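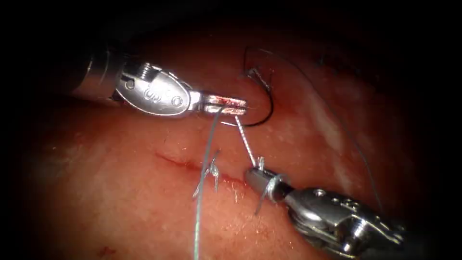

Keeping the Tail Short: Thread Management in Instrument-Tied Knots

Griet Postma and Guangming Ye
Supervisor: Joris Kramer
Second-year skills project, Jerville

Why we chose this topic

We both came into the suturing block expecting the needle to be the hard part. The needle is fussy, but it was the thread that got us completely hooked! It slips off the jaws, it twists, it sits on top of the work in big floppy curves and gets in the way of the very stitch you're trying to tie. Guangming spent a whole first afternoon fighting a loop that kept falling off before he could reach the tail. We wanted to know what makes a loop behave, and whether two beginners could get noticeably better at it by paying attention to one thing at a time.

Our question was a simple one: does the length of the short tail change how often a throw has to be repeated?

How a throw is made

For readers who haven't tied one, the instrument tie goes like this. One needle driver holds the long end, the other stays close to the surface, and the thread is wrapped around its jaws. Those jaws then take hold of the short tail and draw it back through the wrap. Tension goes on from both sides and the wrap tightens down. The next throw goes the opposite way so the knot lies flat.

The bit we found most interesting is the moment before the wrap, when there is still slack. A good slack curve is wide enough to see and small enough to control. If it is pulled tight too early there is nothing left to wrap with, and if there is too much of it, it wanders off behind the instrument. Colour helps a great deal here. Pale blue thread reads clearly against a skin-coloured surface even where it arcs down from one instrument to the other, and we got much quicker at judging the curve once we stopped staring at the jaw tips. 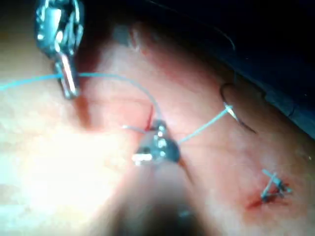

What we did

We practised in the Rurville skills room in April, over 11 sessions. Each of us tied with a tail we judged by eye as "short" or "long", swapping halfway through the session. Whoever wasn't tying kept the tally sheet and called a repeat whenever the loop dropped, the tail pulled out or the wrap went on the wrong way. By the end we had 409 throws on paper, which we are very proud of (our fingers less so).

Results

Short tails won for both of us. With a long tail the jaws had to travel further to find the end, and the loop often slid off on the way. The exception was a very short tail, which pulled out through the wrap before it could be tightened. Griet lost most of hers this way in the early sessions.

Twist mattered more than we had planned for. A couple of turns of twist did no harm, but more than that and the curve folded over on itself. We didn't have a column for this until session 4, so the early sheets can't be compared on it.

Limits

We judged tail length by eye, and we both knew what answer we were hoping for. Maarten Van Leeuwen suggested marking the thread beforehand, and we'd love to try that next term, along with a stiffer thread that holds its curl.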